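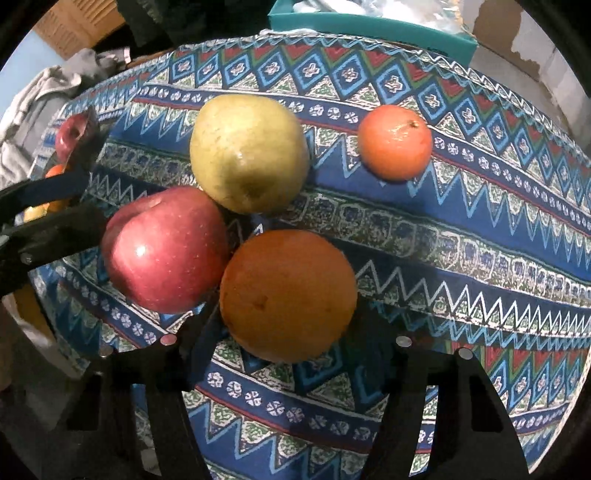 Fruit handling at the Prandale open day

Sibel Yalçınkaya has spent most of her working life on grippers. She began with vacuum cups for flat packs, moved to two-finger grippers, and now runs the handling group at Pravis, which opened its Prandale site to visitors on Monday. I spoke to her between the second and third demonstrations. Nilmini Sarkar, who looks after the recording side, joined us for part of the conversation.

The programme had two halves. In the morning, people moved fruit about with hand-held grippers, each carrying its own camera. In the afternoon, an arm known on site as Trotell attempted a shorter version of the same job, using a policy trained on earlier recordings. I asked Yalçınkaya why the order was that way round.

"If you show the arm first, people watch the arm and ask about the motors," she said. "The motors are bought in. What we do is in the recordings, and you need to see how those are made before the rest makes sense."

The hand-held tool has two fingers driven through linkages. The operator squeezes, the fingers close, and the camera sees more or less what a camera on the arm's wrist would see. Yalçınkaya puts a good deal of weight on that last point. Earlier work in the group used a fixed camera above the table, and the operator's forearm was in the way for much of each task.

"We had lovely footage of sleeves," she said.

Fruit was chosen after a trial with plastic blocks. The blocks were easy to grip and easy to recognise, and a policy trained on them did poorly as soon as it met anything round. Fruit varies in size within a single type, rolls when nudged and has a skin that marks if the operator is careless. It can also be bought at the shop across the road, which matters to a group that gets through a fair amount of it.

I asked which fruit caused the most trouble.

"Small citrus, when it's against something else," Yalçınkaya said. "An orange on its own is fine. A mandarin touching an apple is two problems. If you go in straight you push it away, and if you go in at an angle you pick up the wrong thing. Our operators solve it without thinking. They roll it clear with one finger and then close. That little roll is worth recording, and it would be tedious to write down as a rule."

Large fruit raises a different question, to do with opening width. The fingers have to be spread before the approach, and the operator has to commit to a position over the widest part. If the contact is too high or too low, the fruit turns in the grip. On a tapering shape such as a pomelo this happens readily, and the operator feels it through the handle slightly before it can be seen.

"The policy doesn't get the feel," said Sarkar. "It gets the picture and the finger position. So we ask people to work at a pace where the picture tells the story. If you correct a slip faster than the camera can show it, the recording contains a correction with no cause."

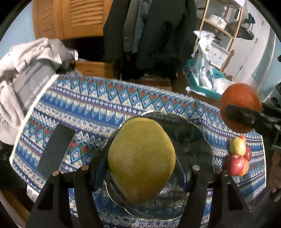

Two-gripper work: a pomelo between the fingers of one gripper, an orange held in the other.

Two-handed tasks were added in November. Each operator holds a gripper in either hand, and the two recordings are aligned afterwards. Sarkar described the alignment as the least interesting part of her week and the part most likely to ruin it. The clocks in the two units drift apart. A short tap of the fingertips against each other at the start and the end of each session gives her a mark to work from, and sessions without the second tap are normally discarded.

The target for a full day is 77 recordings per operator. I was surprised at the figure, having watched how briefly each movement lasts. Yalçınkaya said that laying out the objects takes longer than moving them. Positions are changed after every recording, the cloth is changed after every 25, and the operator is expected to rest.

"Patterned cloths are deliberate," she said. "On a plain white table you can get a very good result that means almost nothing. The policy learns that anything which isn't white is fruit. Give it zigzags and diamonds and it has to do some work."

The same reasoning applies to the rest of the room. Coats, bags and boxes stay where they happen to be. An earlier site manager, she told me, tidied up before each session, and the effect on the results was measurable and bad.

The afternoon demonstration was less smooth than the morning. Trotell was given a mixed group of fruit and asked to transfer it to a plate. It managed the apples without fuss and put the first orange down rather hard. It then approached a mandarin three times and stopped short on each attempt. Sarkar ended the run by hand. Visitors near me seemed to think something had broken. Yalçınkaya said it was a confidence limit, and that she preferred the arm to stop.

I asked for a success rate. She gave it with conditions attached. In the last internal test the arm completed 42 transfers out of a set of 77, with mixed fruit and no help. With oranges only, the result is better, though she would not quote it because the test was small. The group has a separate comparison under way with the Navarrete hand, a three-finger design, and expects it to do better on large fruit and worse in clusters.

"Three fingers need three gaps," she said. "In a pile you're lucky to find two."

More than 40 people had signed up for the sessions, and each was offered a turn with the hand-held tool. I took mine late in the afternoon. The squeeze is lighter than I had expected, and the temptation is to watch the fruit from above, with one's head leaning into the view. Sarkar corrected this twice. My pear arrived on the plate at the second attempt, having turned over on the way.

She checked the recording on a laptop and said that it was usable up to the point where I had started talking to her and let the gripper sag.

The next open sessions at Prandale will use kitchen items, beginning with lidded tubs. Yalçınkaya expects the lids to be harder than the fruit.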